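Work with us > Current vacancies > Workshop and sorting

2024-01-09
Posted by the Lovomeck people team

Sorting Cell Operator, Lovomeck, Koskela site

We make shape blocks for nurseries and schools, and until last spring every one of them was sorted by hand. Then the first robot arm went in, and we called the cell Gova. It has changed the day for all of us on the sorting floor — mostly for the better, and we'd love another person to help us with the next bit.

The old job was eight hours at a bench with your head down. Gova now takes the plain runs, about 2,900 blocks on a good shift. What's left is more varied: setting out test boards, teaching the arm new shapes, checking surfaces by eye and touch, and working out why it's sulking over a star. Everyone who sorted by hand is still here, and two of them now train the rest of us!

You'll join a team of eight on early shifts, starting in late January. You don't need to have worked with robots. We'd like someone patient with small parts, happy to write down what went wrong, and willing to say so when the arm is slowing people down. It does sometimes, and we've moved it twice after operators complained.

Full training is paid, and you'll spend your first fortnight at our Sokel workshop learning the controls. Some lifting, safety shoes provided, and no nights.

To apply, send us a page about yourself — a CV is fine, a plain letter is just as good. Quote reference 1726. 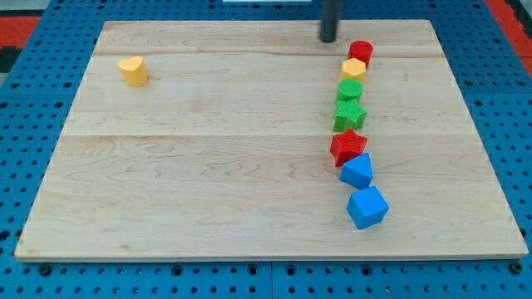

Shape blocks on a maple board at the arm's work surface.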